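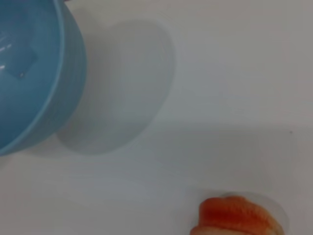
Open Lab Afternoon: Frequently Asked Questions

What will I see?
A tabletop manipulation demonstration at the Drenau lab. One arm moves food items and tableware on a fixed table, with bowls and bread-like pieces as the usual objects. Each run is a pick, a transfer and a release. The arm then returns to its start position and the operator resets the table.

How long is a visit?
47 minutes, including the safety talk. The run portion takes up more than half of that. Questions are taken between runs, while the arm is paused.

How many people are in a group?
Up to 18. Larger parties are split into two groups with separate start times. Please put one contact name on the booking form for the whole party.

Is the arm controlled by a person?
Depends on the run. The first runs are operated by hand from the control desk. The later ones use a trained policy with no hand input, and the operator keeps one hand on the stop button. The mode is shown on the status light: white for manual, green for policy.

What does the robot use to see?
A small camera at the wrist and a fixed camera above the table. The wrist view is shown on the large monitor. Because the camera travels with the arm, objects often enter the view only in part, and the picture softens at close range. Visitors who get motion sick may prefer the fixed view on the second monitor.

Why a plain table?
It keeps object outlines easy to separate from the background. Shadows are still a problem. A bowl can throw a wide soft shadow on a pale surface, and early versions of our segmentation step treated the shadow edge as an object edge. We now vary the lighting during training - the ceiling lights are dimmed for part of the visit for the same reason.

Will it drop things?
Sometimes. Failed grasps are logged and left in the session record. The operator will not repeat a run just to get a clean result.

Can I put my own object on the table?
No. Only items from the lab set are used. The Choi gripper is limited to objects it has been checked against.

What software is running?
Brivasine handles motion planning. Gendisus handles logging and playback. Neither is available for download at present.

Can I take pictures?
Yes, without flash. Flash upsets the camera exposure and may stop a run.

Is there an age limit?
Visitors must be 6 or older. Anyone under 16 needs an adult with them.

Who do I contact?
Teodor Bogdan handles bookings and access requests. Use the form on the visits page. The next set of slots opens in September.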